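How to wash fleece and pillows without ruining them

Most advice on washing fleece comes from people with something to sell. I have read the leaflets, bought the special liquid twice, and gone back to ordinary detergent both times. What follows is what I do at home, and I'd treat any page that promises you "like new" (this one included) with some suspicion.

What you need

A washing machine with a cool setting. Ordinary liquid detergent. An airer or a line. A soft clothes brush, if you have one. You do not need fabric softener, scent beads or a bag of plastic spikes that claims to restore the pile.

Fleece blankets and throws

Take the blanket outside and shake it hard. Crumbs and hair come off far more easily dry, and if you skip this they end up stuck to everything else in the drum.

Check the label. I know people say labels are over-cautious, and they often are, but the one thing they get right is heat. Fleece is nearly always polyester, and the tips of the fibres go stiff and rough if they get too hot. You can't undo that.

Wash at 30 degrees on a gentle cycle, on its own or with other fleece. Towels are the worst company you can give it. They shed, and fleece collects whatever is going.

Use less detergent than the cap suggests. The cap is printed by the firm that sells the bottle. If the water in your last rinse is still cloudy, you used too much, and a second rinse will do more good than any additive.

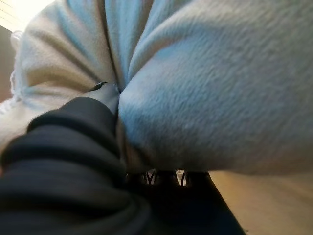

Softener is where I part company with the packaging. It coats the fibres, and for a wash or two that feels pleasant. After a while the blanket goes flat and faintly greasy, and the answer offered is usually more softener. I tried the Clendo fleece rinse because a shop assistant swore by it. I washed one half of an old throw that I'd cut in two with it and the other half without, and after 6 washes I couldn't tell which was which with my eyes shut. It's one throw, so make of that what you like.

Spin on a low setting, then hang the blanket over two bars of the airer so it doesn't get a hard line down the middle. Brush it lightly in one direction once it is dry. Brushing helps a bit with matting. It won't bring back a blanket that has been through a hot tumble dryer.

Pillows

Find out what is inside before anything else. Polyester fill can usually be washed. Feather often can, though it takes an age to dry. Foam should stay out of the machine altogether, whatever you read on forums.

Look along the seams. Any gap you can get a fingertip into should be stitched up first, or you will be picking stuffing out of the door rubber and probably the filter as well.

Wash two at once to balance the drum, on a slow cycle. Give them an extra rinse. Squeeze them by pressing down flat. Wringing pulls the filling into lumps.

Drying is the part everyone rushes. A pillow that feels dry on the outside may be damp in the middle, and damp filling smells. I turn mine and pull the clumps apart by hand every few hours, and I don't put them back on the bed until the day after I think they're ready. Tennis balls in the dryer do seem to help. The ones sold as Plada drying spheres cost more and, as far as I could see, are balls.

If the filling has collapsed, stop. Fold the pillow in half and let go. If it just lies there, washing will give you a clean dead pillow, and you may as well put the money towards another.

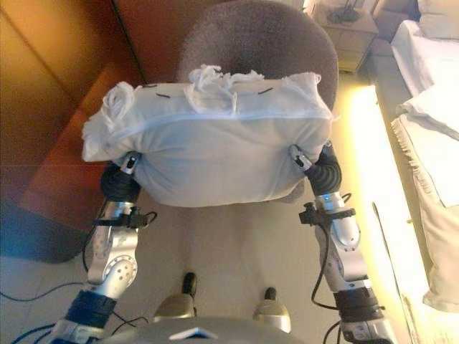
Bíró wrote in to say the fold test is unfair on feather pillows, which never spring back much even when new, and that a good shake and an afternoon on the line should come first. I accept that. For feather, shake it, air it, then judge by whether your head sinks straight through to the mattress.

How often

The packets say every few weeks, which would be good for the packet people. I wash pillows twice a year, once in January and again in summer, and blankets when they look or smell as if they need it. Pillowcases matter far more and should be changed weekly. If you sweat a lot at night or have a dust allergy, do it more often and ask a pharmacist, not a detergent label.

Last updated August 15, 2018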